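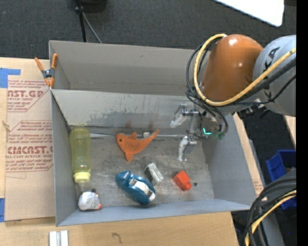
How long does it take to get a secondhand robot arm picking objects out of a bin in a shared workshop?

Twenty-eight weeks of evenings and some Saturdays, in the case of the build at the Hastberg workshop in Kinnear. Getting the arm to move took two of those weeks. The rest went to the bin, the cables, the gripper and the code that decides where the fingers should close.

The builder who did most of that work is a maintenance electrician by day and has rented bench space at Hastberg for several years. We talked beside the cell on a weeknight in November, with the controller fan running. The arm came from a training room that was being cleared out. It arrived on a pallet with its controller, a teach pendant with a cracked cover, and no gripper.

"The first thing I checked was whether the brakes held," the builder says. "If you release a joint on an arm that size and the brake is worn, the link drops. I put a strap on it and tested each axis in turn. One of them sagged a little. It's within what the manual allows, so I wrote it down and left it alone."

The goal was modest. A mixed handful of things goes in one section of a bin, and the arm moves them to the other section one at a time. When the first section is empty, the job reverses. The process can run for hours without a person resetting it, which was the main reason for choosing a bin with two sections.

"I had a single tray to begin with. It would clear the tray in a few minutes and then I had to get up and fill it again. I was spending my whole evening being a feeder. With two sections it feeds itself, and I can work on something else at the next bench."

A sloping panel separates the sections. It was vertical in the first version, and objects came to rest flat against it where neither finger could get behind them. Tilting the panel lets most things slide back toward the floor of the bin. The lower half is scuffed and worn in patches now.

"I could repaint it. The scuffs show me where the fingers are touching, so I'd rather be able to read them. When the marks started to climb higher up the slope I knew the height offset had drifted, and it had. It was off by a few millimeters."

How the bin is held down has changed several times. Screws were tried first, then a bracket, and for a time there was only friction. At present a spring clamp with orange handles grips the left rear corner. The builder is in no hurry to replace it.

"A clamp lets go if something goes badly wrong. If the gripper catches the rim and the arm keeps pushing, I want the bin to move. I don't want it bolted down so hard that the force goes back into the wrist. But then the bin shifts a little over a long run and sits skewed to the table, so the software has to cope with that. It finds the edges again at the start of every cycle. That routine took me longer to write than the picking did."

The table itself is wood and belongs to the workshop. To the left of the bin it is covered with brown protective paper from a cast acrylic sheet, printing and all, held at the left side by blue tape. Ordinary kraft paper would do the same job, the builder says, but the workshop had none that week.

Objects are chosen for how they fail. The current set has a ridged translucent bottle with a pale yellow cap, an orange toy shaped like a fish or a shark, a teal-blue tape dispenser, a few blocks and some smaller pieces. The full collection is 43 items in two drawers.

"The bottle is hard on the camera, because light goes through it. The depth reading gives you the floor of the bin in some spots and the bottle in others. The tape dispenser is curved and glossy and it has a hole in the middle, so there are a lot of grasps that look fine and aren't. The toy fish has a tail that tapers. If you take it by the tail it swings."

Anything that fails too often goes into a third drawer marked Z, and its contents are known in the workshop as the Zulus. A Zulu goes back in the bin after each major software change to see if anything has improved. Most are thin and flat. A steel ruler has been in the drawer since the second month.

"Flat parts on a flat floor are a gripper problem, and I keep trying to solve it in code. I should build a different fingertip. I have two drawn up."

The gripper is the third one fitted. The first was a pneumatic unit that needed a compressor, and the compressor was loud enough that other members asked for it to be switched off after eight in the evening. The second was a printed design driven by a hobby servo, and it wore out its gears. The present one is electric, with two metal fingers, and was bought used from a reseller called Saranex along with an adapter plate that did not fit.

"The bolt circle was wrong. I don't think it was anybody's mistake, it was sold as a box of parts and the plate was in the box. I machined another one. The gripper was fine. It reports its own position, so if I tell it to close and it stops early, I know there's something between the fingers. If it goes all the way shut, it missed. That one number replaced a whole camera check I'd been doing after every pick."

Cables took more attention than anyone had planned for. The arm's own harness ends well short of the tool, so power and signal for the gripper have to travel on the outside. There is a thick yellow cable that loops up around the rounded orange link, and black ones that follow a similar route toward the wrist. The loops look generous when the arm is folded over the bin.

"They need to be generous. If you dress the cables tight in one pose, you'll pull a connector out in another. I broke one connector and damaged a second before I accepted that. What I do now is run the arm by hand, slowly, through the worst poses it can reach, and tie the cable wherever it has the most slack at full reach. Then I limit the wrist in software so that it can't turn far enough to wind them up. I gave up 107 degrees of rotation on the last joint. For two fingers that doesn't matter much, since a half turn puts you back at the same grasp."

Speed is held well below what the arm can do. The workshop's rule is that a powered arm runs in its slow mode whenever the area around it is open, and the stop button has to be within reach of whoever started the program. The builder wrote most of that rule and thinks it should be stricter. A light curtain is on order for the walkway side.

"People see it going slowly and they assume it's weak. It will still break your hand. I ask members to keep off the carpet behind it while it's on, and I lock the pendant when I leave the room."

Each attempt is logged with the target position, the finger opening and the result. The longest unattended stretch so far ran to nearly 600 attempts before a block wedged in a corner and the program stopped to ask for help. The builder considers the stop to be a better result than the count.

"Before that, it would have kept trying. It would have pushed on that block all night. Now it gives each object three tries, then it goes to something else, and if everything left has used up its tries, it parks and sends me a message. That's maybe a dozen lines of code and I should have written them first."

The next piece of work is the fingertips. One of the two drawn designs has a thin lip for lifting the edge of a flat part, and the other is a soft pad cast in urethane. The lip will be made first because the workshop has the stock for it. After that the builder wants to move the camera mount off the table, where it picks up vibration each time the arm decelerates, and onto the wall.

Members can see the cell running at Hastberg on Sat 21 December, in the afternoon. Closed shoes are required past the yellow line, and objects for the bin may be brought along if they are smaller than a fist and can be dropped without breaking.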